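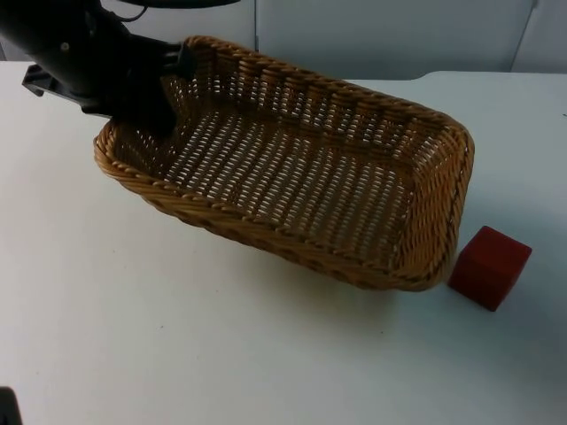 Rook endgames for club players: my project report
2019-12-15

My project was supposed to be on openings. I changed it in the second week, after I lost a rook ending a pawn up against Lambros Economou at the Prunska club and couldn't work out where it went wrong. (He could. He was very nice about it!)

So the question became: do players at our level know the Lucena and Philidor positions well enough to use them with the clock running? I had 400 games to look through, all from the club's own score sheets, and I kept only the ones that reached rook and pawn against rook. Typing them in took forever. Some people's handwriting is terrible, and a few sheets just stop at move 30 with no result.

What I did next was set up both positions for 6 club members and have them play against me with five minutes each. Everybody got the Lucena first, playing the side with the pawn. In the Lucena your king is in front of its own pawn on the seventh rank, the enemy king is shut off by your rook, and you win by putting the rook on the fourth rank so it can block the checks later. People call it building a bridge. Only 2 of them found the bridge. The others mostly brought the king out too early and got checked back and forth until they gave up on winning.

The Philidor went a lot better. You keep your rook on the third rank from your side until the pawn steps up to it, then you drop all the way back and check from behind. Sofia Xenos held it without ever having seen it before, which I thought was pretty cool, and she said she was just trying not to let my king in.

My one big mistake was playing the strong side myself in the Philidor. I'm not that good, so maybe a better player would have set more problems. If I get to do a second round in February I'd like to use an engine for that part, and I'd test short side defense too, with the pawn on the bishop file.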